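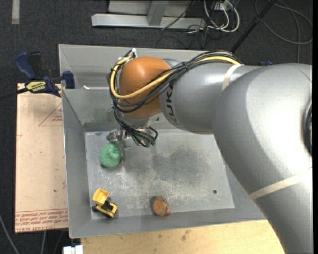 Gripper drops out mid-pick, only when the wrist is rotated. Cable or controller?

Posted in August by tmarsh_cell2
Print this page | E-mail this page

We run bin picking on a KUKA arm with a jointed metal gripper. Mixed objects in a metal bin, one pick at a time, place, repeat. The cell was stable until the move to our Elldale building. Now the gripper loses communication during picks near the walls of the bin. The fingers stay wherever they were, the arm finishes its path, and the program stops at the grip check.

What I have so far:

The log shows 558 picks since the move, with a dropout on more than 40 of them. Every dropout came with axis 6 turned past 150 degrees in the positive direction. Picks in the middle of the bin with the wrist near zero do not fail. Supply voltage at the cabinet is steady at 24 V during the fault. Swapping the gripper controller for the spare changed nothing. Restarting the gripper driver brings it back every time, usually in 5 seconds.

The gripper cables run along the outside of the arm with the rest of the bundle, loop around the wrist joint and hang down to the gripper. The bundle was taken off for the move and put back by the riggers. It may not be routed the way it was.

Second concern. On one dropout the fingers were part closed on an object and the arm lifted anyway. The object fell back into the bin. I would like that not to happen with something heavier.

zhong_fieldservice
Cable. A controller fault would not care about wrist angle.

Test it this way. Put the arm in T1, move it clear of the bin, and turn axis 6 slowly by itself while a second person watches the gripper status on the pendant side. Stay out of the cell while it moves. Note the angle where the link drops, then go back and see if it returns at the same angle. If it repeats within 2 or 3 degrees you have a broken conductor or a connector under tension. If the angle wanders, look at the shield and ground instead.

Then look at where the bundle is tied. A tie close to the joint puts all the bending into a very short length of cable. We had the same fault on a Lernberg cell, and the break was right at the tie, inside a jacket that looked perfect. Leave enough slack for full travel in both directions, but not so much that a loop can catch the bin wall on a low pick. Use cable rated for torsion. Ordinary flex cable is made for bending in one plane and will not last at a wrist.

old_relay
Had this once, reseated all the plugs and it went away. Try that first, takes 4 minutes.

Zeyu Hou
The cable advice is correct. I would add that reseating plugs can hide this fault for weeks, so do the slow rotation test before touching anything.

On the second concern, your program is checking grip in the wrong place. The check has to come after the fingers close and before the lift. At Trolimmont we treat a stale status as a failed grip: if no fresh message has arrived from the gripper in 200 ms, the arm holds position and calls the operator. Do not let it retry automatically. The last known finger position is worthless once the link is down.

A status check in the robot program is also not a safety function. If a dropped part could reach a person, that needs guarding and a proper risk assessment. And find out whether your gripper holds or releases on loss of power as well as on loss of communication. They can be different, and the manual may only cover one.

Until the cable is replaced, limit axis 6 in software to the range where you have had no dropouts. You will lose some picks at the walls.

tmarsh_cell2
Ran the rotation test. Link drops at 154 degrees and comes back at 151 on the return, same numbers on four passes. Replacement cable is on order. Axis 6 is limited to 140 for now and the grip check has been moved ahead of the lift. Still waiting to hear from the gripper supplier about behavior on power loss.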